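May, bench 2, gripper comparison, continued

Swapped the Teklow fingers for the Mastora set and left the arm alone. Earphones and clear plastic case again, same table. Closing force 4 N, speed at 50 percent. Controller is still on the Wetadero build. 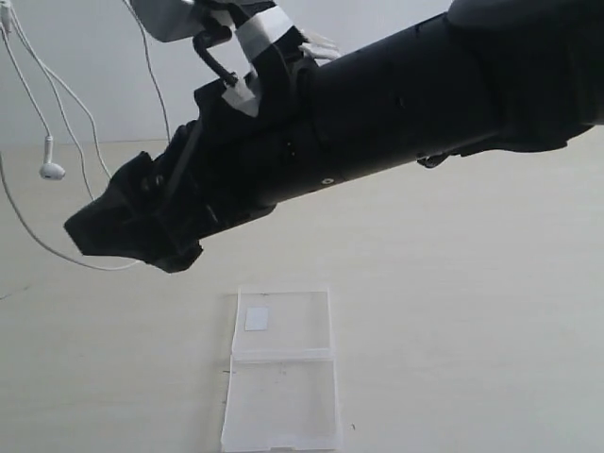
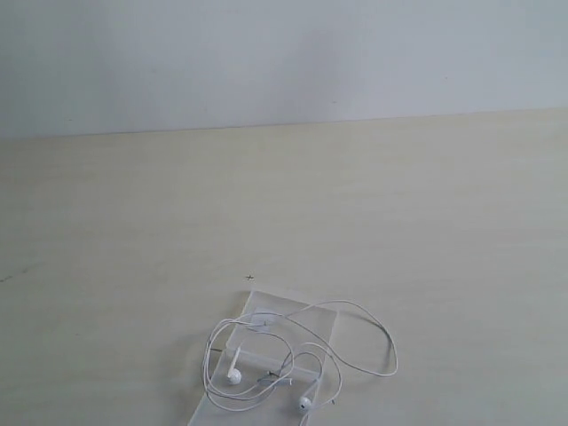 White earphones and clear plastic on the bench.

Notebook 4, p. 297

Thin cable is the hard part for both sets. Mastora plates overlap at the tip and I want to check them for snagging. Clear plastic gives poor depth on the Yang camera, try lower exposure. Log is under run 548. To do: retape the bracket.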